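# Plastic hangers with notched shoulder – Trikitska series

Trikitska hangers are made for everyday clothes at home, in a small shop or in a changing room. They come in several solid colors. The most ordered ones are green and red, and we keep both in stock through the whole year. The shape is the same for every color, so you can mix them in one wardrobe and the clothes will still hang on one line.

The hanger is molded in one piece together with the hook. There is no metal part which can turn, fall out or leave a rust mark on a collar. The shoulders have a notch on each side for straps, and the long lower bar takes trousers, a scarf or a folded towel.

A black sports top with red trim is a good test for any hanger. The fabric is heavy and soft, and on a smooth shoulder it likes to slide down to one side. With the Trikitska model we advise to put in the hanger from the bottom of the garment, first one shoulder and then the other, and to pull the seams straight before you let go. The neckline does not get stretched in this way.

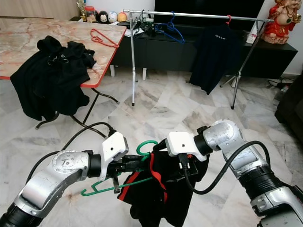 ## What is in the pack

Hangers are sold in packs of 12. One pack is one color. If you want two colors, please order two packs – we do not open packs for mixing, also not for large orders.

| Item | Pack content | Order name |
|---|---|---|
| Trikitska green | 12 hangers | Anex G |
| Trikitska red | 12 hangers | Anex R |
| Trikitska mixed carton | 8 packs, four green and four red | Kusuma carton |

The Kusuma carton is meant for shops, dance schools and sports clubs. It is packed flat and has a handle hole on the short side. For quantities over 500 hangers please write to us before ordering, as the delivery goes from a different warehouse and may need a few more days.

## Using the hangers

The hangers work best on a round rail. On a flat rail they also hold, but the hook can move a little when you take out the neighboring piece.

Some advice from our customer letters:

- Button or zip the top part of a jacket before you hang it.
- Do not put more than one heavy garment on the same hanger. The shoulder will bend in the middle over time, and it does not come back fully.
- Wet clothes are allowed. Shake them out first and leave space between the hangers.
- For trousers, fold along the crease and pass them over the lower bar from the front.

When you have a big pile of laundry, it is easier to work on a folding table than on the bed. Lay the hangers flat at one end, keep the clothes at the other end, and you have your hands free. The Grondel folding table from our catalog has crossed legs and a wipeable top, and it can stand on tile, stone or carpet. It is sold separately under number 678.

## Care and cleaning

Wash the hangers by hand in warm water with a little dish soap. A soft brush helps to clean the notches, where lint is collecting. Please do not use the dishwasher – the drying heat can change the form of the hook.

Hard floors need some attention too. If a hanger falls on polished stone it normally survives, but the tip of the hook can get a small rough place which later pulls threads. Run a finger over the hook and smooth it with fine sandpaper if needed. 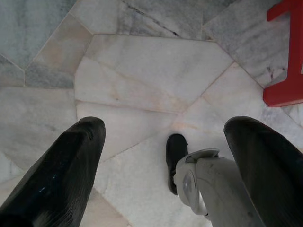

**Can I use these hangers for children's clothes?**

They are made in adult width, so for small sizes the shoulders will push out the sleeves. From the age when a child wears adult size small, they fit well.

**What happens if some hangers arrive broken?**

Write to us with your order name and the number of broken pieces. We send new ones in the same color, and you do not need to return the old ones.

**Is the color the same in every delivery?**

Small differences between production runs are possible, mostly in the red. The next run of Anex R comes in January.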